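Rope Stock at Jatdale: Coiling, Banding and Storing

Our gallery page for the rope room at the Jatdale store, last updated August 5, 2018.

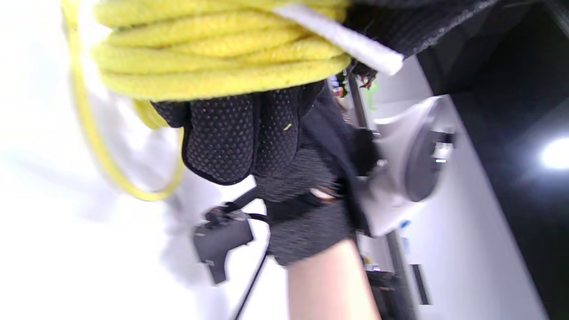

The room holds all the rope that goes out on hire from Korkell, along with the slings, tarps and ground sheets that go with it. We moved the rope in here in December, after two seasons of keeping it in the same bay as the paint. It used to come back from jobs in feed sacks and stay in them until somebody needed it. Now every length is untangled, checked, coiled and banded before it goes on a hook.

The stock at the last check came to 137 coils, almost all of them general-purpose line. The longest single piece is a 900-foot haul line, which lives on a drum by the door and is not coiled by hand. New rope is bought from Skornholm in 1000-foot reels and cut to length on the bench.

Notes on yellow rope

Yellow is our color for general tie-down and barrier work. It is easy to see in grass and easy to find in the back of a truck. Rope in this color does not go out for lifting, whatever its thickness.

Old yellow rope gets fuzzy on the outside. A light fuzz is fine and the rope stays in use. If the strands are cut or flattened, or have gone stiff, take that section out and whip both ends again. Pieces too short to hire out go in the scrap bin, where anyone can help themselves.

Coiling

Start from the fixed end and keep the loops the same size. Let the rope turn as it wants to. If a loop hangs lower than the rest, pull it up before you band the coil – a long loop will catch on the next hook when the coil is taken down.

Wear gloves. Old rope sheds small fibers that get into the skin, and a dotted grip glove holds the bundle better than leather does. Spare pairs are in the top drawer of the bench, sorted by size. Shake them out over the bin when you finish.

Banding and labels

Each coil gets a band before it is hung. Write the length on the band in marker, then the month it was last checked. Do not write on the rope. Bands that have lost their writing are replaced, and the rope is measured again along the floor marks.

Hanging

Coils go on the wall hooks in order of length, shortest nearest the door. Put 2 coils on a hook at most. The Zúñiga rack at the far end is for wet rope only, and it needs to stay clear of everything else so the air can get through. Rope comes off that rack when it is dry all the way to the middle of the coil, usually after a few days with the window open.

Returns are taken at the side door until the front ramp is repaired.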